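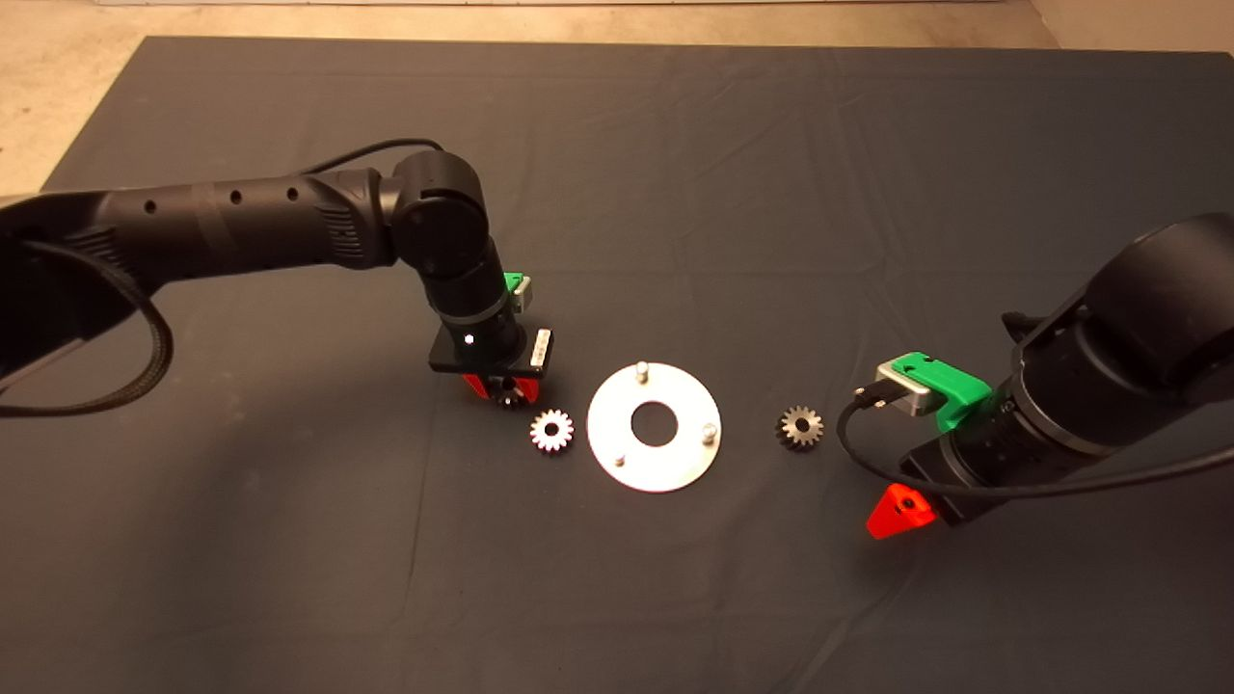

Worix 42 Fielder's Glove

The Worix 42 is a 12-inch baseball glove for pitchers and infielders. It has a closed web, an open back and a leather palm lining. Sold for right-hand and left-hand throwers.

Item no. 1750
Size: 12 in.
Web: two-piece closed
Break-in: moderate
Made for: high school and adult play

The closed web hides the grip on the ball before a pitch. The pocket is deeper than on the Amberg model, so middle infielders who want a quick transfer may prefer the Amberg. Laces are replaceable and we keep them in black and tan.

Use a light glove conditioner twice a season. Do not put the glove in an oven or leave it on a heater.

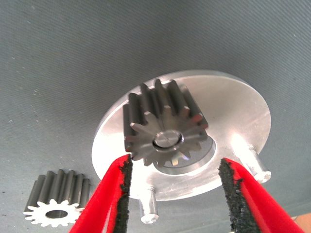 Vaida Koppel writes that hers took three weeks of daily catch to close fully, and that the heel stayed stiff longer than the web did. She would order it again for her son's team in Skernville.

Ships from our Adamczyk Street store. Returns accepted on unused gloves with tags attached.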